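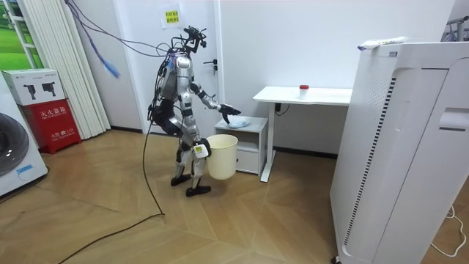 Most rental listings in my city now give the floor area to the square foot and say nothing at all about storage. I have looked at 13 apartments since April, and in nine of them the only closet was in the bedroom and shallow enough that a winter coat had to hang at an angle.

I think landlords should be required to list closet space the same way they list bedrooms. A tenant can measure it during a visit, but visits last ten minutes and there are usually other people waiting in the hall.

My friend Marleny Chambi rents a place of 316 square feet. It was built with a deep hall closet and a pantry, and she lives there comfortably. Kevin Restrepo has nearly twice that and keeps his suitcases in the bathtub – he moves them out to shower.

The usual objection is that people own too much. Some do. But a broom, a vacuum, spare sheets and a box of tax papers are not excess, and they have to go somewhere. When the building provides nothing, tenants buy cabinets, and the cabinets take up the floor they are paying for.

Older buildings did this better. I would give up a second sink for one good closet with a door that shuts.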